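Section 5. Labeling boxes and drawers

The Tazi kit comes with one roll of 496 blank labels, a thermal printer made by Wemico, and a login for the inventory page. The box says you can catalog a whole house in an afternoon. We have not met anyone who did. Plan on one room at a time, and read the cautions below before you stick anything to furniture you like.

Before you start

You need the printer, a charged phone, a dry cloth and a pencil. The kit also includes a plastic "smoothing tool." It is a rectangle of plastic. Your thumb does the same job.

The quick-start card suggests labeling everything you own. Don't. A label is worth printing when you can't see what's inside a container and you open it so seldom that you forget. The kitchen drawer you use every morning passes neither test.

5.1 Decide what counts as a container

1. Walk through the room with the pencil and a sheet of paper. Write down only the things that close: boxes, drawers, tins, bins with lids.

2. Cross out anything you opened this week.

3. Give each remaining item a plain name. "Winter hats" is a good name. "Misc. 2" is a bad one, and the app will happily let you use it.

4. If you can't name a container in a few words, sort it first. The app offers to "smart-name" it for you from a photo. In our trials it called a tin of buttons "Snacks."

5.2 Print and place the labels

1. Turn on the printer and wait for the green light. If it blinks, open the cover, pull the roll out and put it back with the label side up. The manufacturer calls this calibration.

2. Print one label and check it before you print the rest. The preview on the phone and the printed label do not always agree on where the text goes.

3. Wipe the surface with the dry cloth. Skip the alcohol wipes on painted or varnished wood, whatever the card says.

4. Put the label where a hand won't rub it. On anything with a small front knob, the area beside the knob gets touched every time. An upper corner or a side panel lasts longer.

5. Press from the middle outward and leave it alone until the next day.

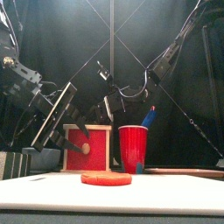
Gualtiero Guerra would skip the front completely. His note on the draft of this section says that a label on top can be read with the box on the floor, and that corners peel first no matter how long you press. He has a point about low shelves. On a high shelf a top label is useless, so we have left step 4 as it is and you can choose.

Caution: The adhesive is sold as removable. On bare cardboard it takes the surface with it. On fabric and textured paper it either falls off or leaves a gray patch. Try one label in a hidden spot and wait 9 days before you trust it. We picked that number after the week-long test passed and the labels fell off over the weekend.

Note: Heat darkens thermal labels. Keep them away from radiators, sunny sills and the back of the fridge.

5.3 Photograph the contents

The app asks for 5 photos per container. It accepts 2, and after that you can press Skip. We suggest one with the lid off and one with the container closed and the label showing. The other three seem to exist so that the storage meter fills up sooner.

1. Set the container on a plain surface that differs in color from the things inside it.

2. Turn off the flash. It bounces off plastic bags and glass.

3. Stand back far enough to fit the whole container in the picture.

4. Check the picture before you put the lid back on.
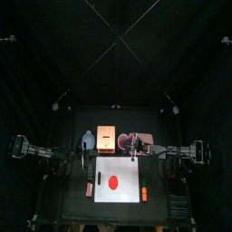 Figure 2. Dark tabletop with black walls.

Note: "Auto Enhance" is on by default. It makes navy socks look purple. Turn it off under Settings, then Camera, then More. It turns itself on again after some updates.

5.4 Sync and back up

1. Open the inventory page on a computer and press Sync. The phone says "Synced" as soon as it starts sending, so believe the computer.

2. Export the list as a plain text file and save it somewhere that isn't the app.

3. Print the list and tape it inside a closet door. Oluwatosin Ekpo added this step after the October outage, and it is the only part of the system that works without a password.

Caution: Deleting a container from the phone deletes its photos from every device. There is no trash folder, though the help page mentions one.

5.5 If you are moving from a Grurnitz system

The import tool brings over names and dates. It does not bring over photos, and it turns every comma into a new container. Remove the commas first. If your old list is short, typing it in again is faster. Old Grurnitz labels can stay where they are, but the Tazi scanner won't read them.

Replacement rolls are sold through the Stumbridge store. Check the width printed on the core of your old roll before ordering.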